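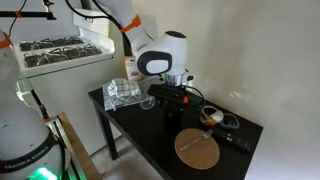 Re: [tableware] Cork rounds, swelling at the rim

Khôi, I would separate two questions that your message runs together: what the mat is made of, and how it is stored between uses. Most of the swelling I have seen comes from the second. A round cork mat left flat on a non-absorbent top holds moisture on its underside, and the edge lifts first. My own working layout is a black table with one plain light-brown round at the front, a fork laid across it, and a checkered dish towel kept folded on a clear plastic tray further back. The tray matters more than the towel. It keeps the cloth off the tabletop, so a damp fold does not pass its water along to whatever gets set down next.

On 2026-02-08, Khôi Võ wrote:
> We bought 12 of the Carell cork rounds in May for the
> lunch room at Drarnard. 4 of them now have a raised
> edge and will not sit flat under a bowl. They get wiped
> after every meal and stacked in a drawer. Nantana
> thinks the agglomerate is too coarse. Hòa thinks we are
> using too much water. Is there a finish that would fix
> this, or should we go to silicone?
>
> Second question: does anyone put the fork on the mat,
> or beside it? We are getting scratches.

Taking the drawer first. Wiping and then stacking is the worst sequence available to you. The faces of the stack cannot dry, and the rims dry before the centers do. The result is a dish shape, which you are reading as a raised edge. Stand the mats on edge in a rack for a few hours before they go in the drawer. Any wire rack with enough gap between the wires will do. If you have no rack, lean them against a backsplash and turn them once.

To flatten the four bad ones, dampen the concave face lightly, put each mat between two sheets of plain paper, and leave it under a flat board with an even load overnight. Change the paper in the morning and repeat. Do not use an iron. The binder in pressed cork softens with heat and you will get a shiny patch that never takes a stain evenly again. If a mat still rocks after two nights, retire it to use under plant pots.

On grain size, Nantana has a point, though a small one. Coarse cork has larger voids, and crumbs settle in them, which leads people to scrub. Fine grain wipes clean with less water. I would not replace a set for that reason alone. When you next order, ask the supplier for the grain range and the thickness. I settled on 6 mm for anything that carries a bowl. Thinner mats curl sooner. The Irkska rounds I tried were fine grained but too thin for this.

On finishes: a food-safe wax, applied sparingly to the top face and the rim, buys you time against spills. Leave the underside bare. If both faces are sealed and water gets in through a chip in the rim, it stays there. I do not recommend varnish. It cracks as soon as the mat flexes.

Silicone will solve the swelling and give you a different set of complaints. It holds grease and picks up lint from the towel. Phúc Mạch covered this in message 1438 in the list archive, and I have nothing to add to it.

Forks. I put mine on the mat, tines off to one side, for the noise and to spare the tabletop. Metal on a dark table shows every mark. Cork will take small dents from the tines over the years, and a damp cloth raises most of them. If your scratches are in the table, move the forks onto the mats. If they are in the cork, look at whether people are dragging the bowls. An unglazed foot ring does far more damage than a fork does.

Could you post the thickness of the Carell mats, measured at the center and at the rim of one good one and one bad one? Calipers if you have them. Hòa's theory about water could be tested with the same numbers taken before and after a wipe.

Nga Diệp
Mai tableware workshop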